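Bedness Robotics Club: Report on the Bradadero Simulation Project

By the project team
Posted in March

Print this page | E-mail this page

The Bradadero project was undertaken by nine members of the Bedness Robotics Club during the spring term. Its purpose was to learn how a gripper with two fingers may be brought up to an awkward part in simulation, before any time is booked on the club's own equipment.

The first four weeks were given to the simulated workspace, which the team named Stolirar. The large round brown surface was kept plain so that work could centre on the part itself, a white piece with rows of small slots, set against an upright grey pole. Members agreed early on that the pole would stay in place for all trials — an earlier layout without it had been judged too easy.

Control was by hand throughout. Each member completed a short training exercise and then recorded attempts in turn. In total 553 attempts were recorded, of which 69 were set aside on account of faults in the log files. The remainder have been stored in the club archive under the working title Bellini.

The main difficulty reported was the judging of depth. From the wrist view, the fingers can seem level with the part when they are still short of it, and several members asked for a second view. This was not provided, as the team wished to find out how far one view would serve. Shadows were found to be of some help, although opinion on this was divided.

It is recommended that next year's group begin with a slower approach speed and keep written notes after each session. The log format should also be settled before recording starts.
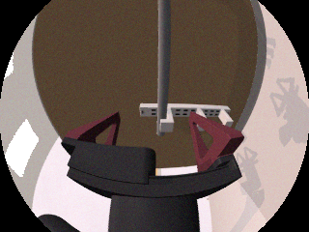
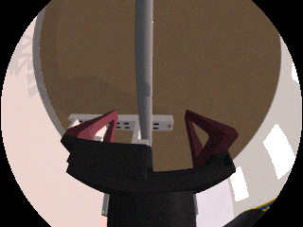
Simulated views from the Bradadero work: the open gripper, the grey pole and the white slotted part.

Comments (3)

Will the log format be shared with the junior group? We had the same trouble last term.

A clear report. I should have liked a table of the faults by week.

I was in favour of the second view and still am — otherwise a fair account.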